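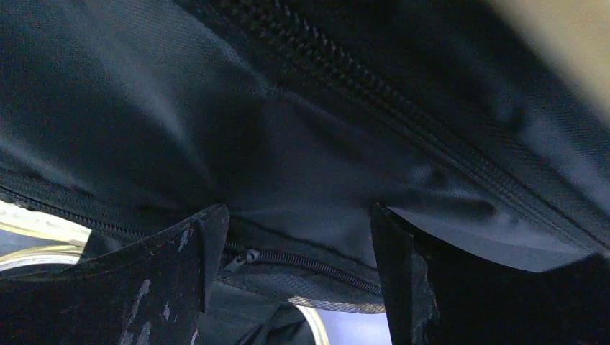 Dark fabric bag with two black zippers.

The Dreßler works is a short walk uphill from the station at Plollberg. Visitors are let in through the side gate on the open day in November, and the first tour leaves at 10 in the morning. We were a group of 15 and got hard-wearing visitor coats and a badge each. Phones had to stay in the lockers until the end.

Dreßler makes bags for other companies and a small line under its own name, Drideck. Most of what we saw was contract work: tool bags, instrument covers, and a run of travel bags for a customer in Hallum. The guide had been on the cutting floor before moving to the office and answered most questions without looking anything up.

The tour starts in the fabric store. Rolls are kept on steel racks by weight and color, and every roll hangs for a day before it is cut so that it can relax. Fabric that goes straight from the roll to the table can shrink back a little afterward, and then the panels no longer match. It is a dry, quiet room and the only warm one in the building.

Cutting is done in stacks. Up to 12 layers are spread on a long table, clamped, and cut together with a vertical blade. Small parts such as zipper ends and handle patches are stamped out with dies on a press in the corner. The offcuts go into sacks and are sold for stuffing.

The sewing hall is the loudest part – we were given earplugs at the door. Zippers arrive as long chain on reels and are cut to length here, with the sliders put on by hand. A curved opening is harder to sew than a straight one, as the tape has to be eased around the bend without puckering. New staff spend their first weeks on straight seams and move on to curves later.

After sewing, the bags are turned right side out, trimmed, and checked under a lamp. One bag from each batch goes to the test room. A machine there pulls a zipper open and shut 2,000 times, and the bag is then loaded and hung by its handles overnight. The sample on the day we visited had reached 1,820 when we came in, and we stayed to watch it for a few minutes.

Lunch was soup and bread in the canteen, paid for in cash. The shop next door sells seconds from the Drideck line, mostly with small marks in the fabric. Prices are fair, but the choice was thin by early afternoon, so go there first if you want something.

The tour is free and takes just under two hours. There are two flights of stairs and no elevator. Parking at the works is for staff only – use the lot behind the station.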